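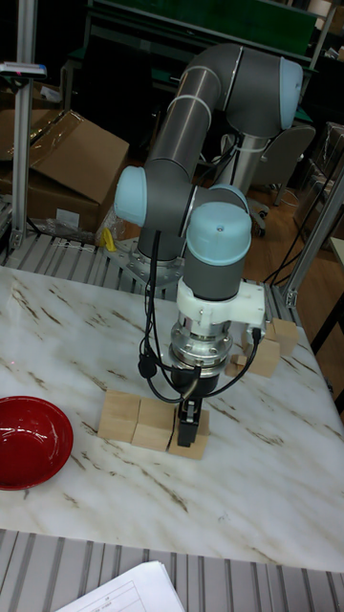
Wironine Plain Blocks — Gallery

Wironine plain blocks are wooden cubes sold without paint, stain or clear coat. They are made in two sizes. The large size is listed as Kong and the small size is listed as Ponditley, after the town where the shop is. The notes on this page cover the wood, the edges, surfaces to use under the blocks, and storage. Prices and order forms are on the shop page.

Faces and grain

Both sizes are cut from light-colored stock and sanded to 300 grit on all faces. The grain stays visible but is faint on most pieces. Color varies within a set, and matching is done by eye at packing. Small differences between one block and the next are normal and are not grounds for exchange. Open knots, chips deeper than a fingernail and split corners are.

End grain faces look darker than side grain faces under the same light. They also take up skin oil faster, so a set in daily use will show a difference between faces after a few months. Sanding by hand with a fresh sheet of the same grit brings the faces back close to each other. Work with the grain on the side faces. Use small circles on the end grain and stop as soon as the color evens out.

Rows and seams

Edges are broken by hand with two light passes. The bevel is small enough that blocks placed face to face show a thin dark seam and little more. A wider seam at one end of a row means that a face is out of square or that something is trapped between the blocks. Sawdust is the usual cause in a new set. Brush the faces before first use.

A row can be squared by pushing it against any straight edge, such as a ruler laid flat. Press from both ends at once. If the middle block rises, a bevel has been sanded too far on one of its neighbors.
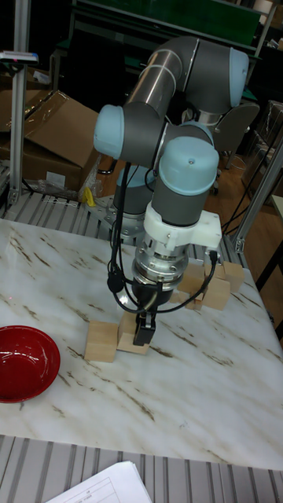
Blocks of the same size can be stacked in any orientation. Kong blocks are stable in single columns on a level top. Ponditley blocks are lighter, and a single column of them is easily knocked over by a sleeve or a bumped table. For the small size, a base two blocks wide works better.

Work surface

Most hard, smooth tops are suitable. The blocks slide easily on a polished or coated surface and will move as a group when one end is pushed. On a cloth or a mat they stay put, but rows are harder to close up. For sorting and layout work we recommend the bare top.

Patterned tops, including white ones with a marble pattern, make pale wood somewhat harder to pick out at a distance. The veins can be used as rough guide lines. They are not straight enough for measuring. If exact spacing is needed, tape a sheet of ruled paper to the top and work on that.

Wipe the top dry before setting out unfinished wood. Standing water will raise the grain in a few minutes, and colored spills will stain. Raised grain can be sanded back once the block is fully dry — overnight at room temperature is enough for either size. Stains usually go too deep for hand sanding.

Bowls and trays

A shallow round bowl is a practical holder for loose pieces. It should have a wide opening and a smooth inside. Glossy bowls wipe clean and do not hold dust. A strong color such as red is easy to find at the edge of a crowded table, and pale blocks show up clearly against it.

Do not leave blocks in a bowl that has just been washed. Do not drop the Kong size into glazed or glass bowls, as the corners can chip the surface.

Weights and packing

A boxed Kong set weighs 287 grams without the outer carton. The Ponditley size is sold by the bag, and the standard bag holds 92 blocks. Schools and workshops can order the small size in bulk cartons of over 2,000. Bulk cartons are packed loose with a paper liner, and a small amount of dust at the bottom is expected.

Bags are cotton with a drawstring. The drawstring should be removed if the set is going to be used by young children. The Ponditley size is not suitable for children who still put things in their mouths. 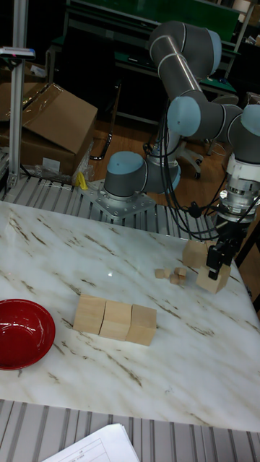
Mixed sets hold both sizes. The two sizes are cut from the same boards when the schedule allows, so the color match in a mixed set is often closer than between two sets bought at different times. The small blocks are not an exact fraction of the large ones. A layer of small blocks will not finish flush with the top of a large block, and plans that depend on this should use one size only.

For sorting exercises, set the small blocks in a loose group with gaps wide enough for a fingertip. Large blocks can be left touching. Keeping the two sizes in separate areas of the table shortens the time needed to put them away.

Finish

The blocks are ready to use as supplied. Owners who want a sealed surface can apply Restora paste wax, which we also stock. Use a thin coat on a lint-free cloth, wait until it hazes, and buff. Waxed blocks slide more easily and turn slightly yellow. They should not be glued afterward, as the wax stops most wood glues from holding. Test one block first and compare it with an untreated one in daylight.

Storage

Keep sets indoors, away from heaters and direct sun. A closed cardboard box is fine for long storage. Plastic tubs with tight lids are acceptable if the wood is dry when it goes in. Blocks stored in a damp basement may swell enough to stick in a close-fitting tray; leave the tray open in a dry room and they will usually release.

Replacement blocks are sold singly in the Kong size only. Orders received before noon are packed the same day. The September catalog lists both sizes and the wax.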